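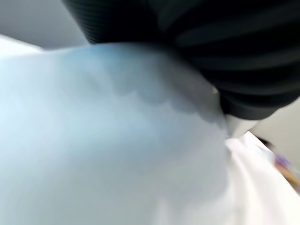 Home arm build, month four: fabric is harder than blocks

oranuch_i
Apr 19, 2023
Hi all! The Ongart arm in my spare room is finally moving on to soft things (I started in January with blocks, bless them). My trouble is pressure – the dark ribbed part presses down into the cloth and the folds bunch up before I get a grip. I'm at 820 on the servo limit. Too much?

harko_fan13
Way too much for cloth, I'd say. Drop it by half and come in slower.

Kanyarat Chuensuk
I'd disagree, kindly! Mine slipped constantly at low force. I'd keep 820 and change the approach angle, maybe 7 degrees off vertical, so you catch a fold from the side.

harko_fan13
Fair, but she'll wear those fingers out.

oranuch_i
Thank you both, I'll try the angle first and then the slower approach after supper.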